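3.2 Building the bench twin

We built the arms before we built anything to test them on, and for most of November they sat bolted to a bench in the Prusus shared workshop with very little to do. Both are printed and assembled from parts a careful hobbyist can order. The wrist went through 3 versions before we were happy with the play in it. What we wanted next was a way to try a new grasp at home, late in the evening, without driving over to the shop and clearing someone's half-glued chair off the bench.

So we wrote Prolden, a small simulated kitchen that runs on an ordinary desktop computer. It holds a model of our two arms, a table, a few appliances and a set of groceries with simple shapes. Maureen Sedgwick modeled the fingers from the same files we print from, which saved us a great deal of measuring. The view used for training looks straight down on the table, and we kept the cast shadows switched on. We were delighted by how much this mattered! A policy trained on flat, shadowless renders did well in simulation and then reached short on the real bench under the shop lights. 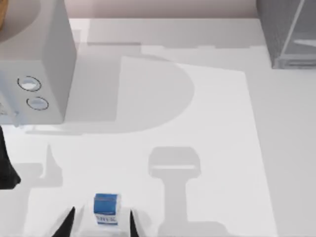 Figure 4. Top-down render from Prolden: milk carton between the gripper fingers, white appliance at upper left.

The carton task was the first one we ran from end to end. We recorded 200 demonstrations in simulation, driving the arms with a pair of hand controllers we call Erero, and then added 137 more in which the carton started closer to the robot's base. That second batch was Maureen's idea, and it was a good one – the early policies were weakest exactly where the wrist has to fold back on itself. All 337 demonstrations went into training. Of these, 309 ended with the carton set down upright. We left the others in, with a label marking them as failed.

Training took around a day on one graphics card. We then copied the policy to Qaisi, the small control box under the bench, with no changes apart from the camera offset. Getting that offset right was fiddly. We ended up taping a printed grid to the tabletop and nudging the camera mount by hand until the real and rendered grids lined up on screen, and we repeat this whenever the bench is moved. The grid file is stored with the finger models, along with the screw sizes for the mount.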